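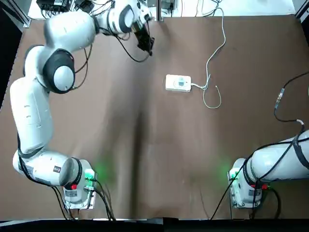 My grandmother Halyna Pavliuk wrote letters the way other people water plants, a little every morning, and when she passed she left me a shoebox of the ones that had come back the other way. I've been meaning to answer the last of them for years (they're from her cousin Inna Boiko, who is very much alive and sharper than I am), and this spring I finally sat down and did it, by hand, with a real pen. I had forgotten how much room a letter wants! You need a good stretch of plain brown tabletop like that one, somewhere to lay out the old pages and the new ones, and my little kitchen counter with the toaster on it was never going to do. I ended up on the floor the first night, which my knees have brought up several times since.

The first letter took me three evenings. I wrote the opening four times, because "How are you" looks so silly when it's going to sit in a mailbag for eleven days, and then I just told her about the lilacs and the noise my car makes and how I still can't get the dumpling dough right. It came to six pages, both sides. Inna wrote back nine, and she had opinions on the dough (more water, less fuss).

What I love is that you can't take anything back. I wrote "Provine" when I meant "Moroz," crossed it out, and she teased me for mixing up the two villages, and then came a whole story about a goose in Moroz that I'd never have heard otherwise.
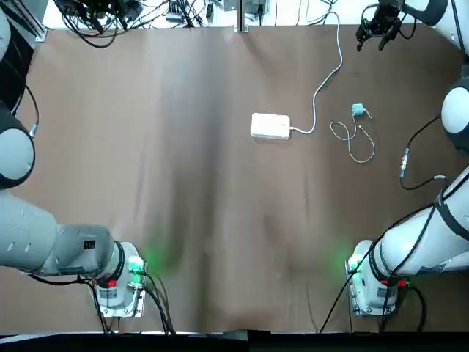
Do you need fancy paper to write a good letter? Plain lined paper from the drugstore is fine, as long as the ink doesn't soak through to the other side.

I did treat myself to some nicer envelopes, I'll admit it. They have a gray lining and they make me feel like a person with a desk. Next I'm writing to Imelda Ambrosio, my old neighbor, who moved away last August and keeps sending me postcards with about four words on them. She's getting the full six pages and I hope she has her glasses handy.

Recent posts
The dumpling dough, attempt five
What I kept from the shoebox
Lilacs, early again

Comments

Lenni Valtonen: Please tell us the goose story!

Kyrylo Tkachenko: My aunt numbered her letters on the back flap so you'd know if one went missing. I do it too now.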